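Home | Notebook | Recipes | Shelf | About

Notebook, May, late afternoon

Second week with the walnut ink, and I have to say I'm getting fond of it. The pot from the first batch had been sitting with its lid on since the long weekend, and when I opened it up there was a skin on top and that lovely damp-leaf smell (my sleeve still has it). I lifted the skin off with a spoon and strained the rest twice through old cotton. That left me 311 ml, less than I had hoped for, but much darker than last year's.

Tried it on three papers. On the Dultura sheets it sits up nicely and dries with a crisp edge, a warm brown that goes nearly black where the strokes cross. On the Piras it feathers badly, so please, whoever orders next, let's not get any more of the Piras for pen work! It is still fine for washes. The cheap pad was somewhere in between.

Gum arabic: I started at 75 drops of the stock solution to the full bottle, and the line was thin and a bit runny. Went up to 100 and it behaved much better, though the nib wants wiping more often. I'd stay there for now and see how it feels after a few days in the bottle. 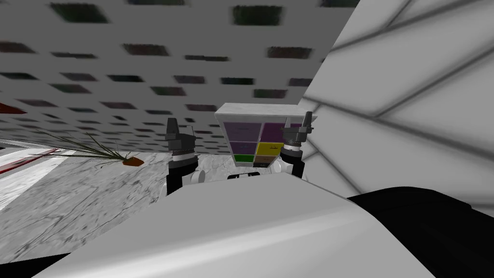
Six-drawer cabinet, white, with the yellow drawer in the middle row on the right.

The green ink is another story. I boiled the buckthorn berries too hard, I think, and what came out was closer to mud than to anything I'd want to write a letter with. A pinch of alum brought it back a little way toward olive. I have put a swatch in the window with half of it covered by card, and the same for the walnut, so we can compare the fading in a month or so. Please don't move them, even if they look like trash.

Costs, so I don't forget: the Privemden order came to 3,025 with the shipping, and most of that was glass bottles. The Vostex strainer cloth is worth having again.

Still to do: label the two small bottles, soak the next lot of husks overnight, and ask if anyone has a wide nib I could borrow. Mine has a bent tine and scratches on the upstroke.

14 shares | 3 comments

We use cookies to remember your settings. Accept | Manage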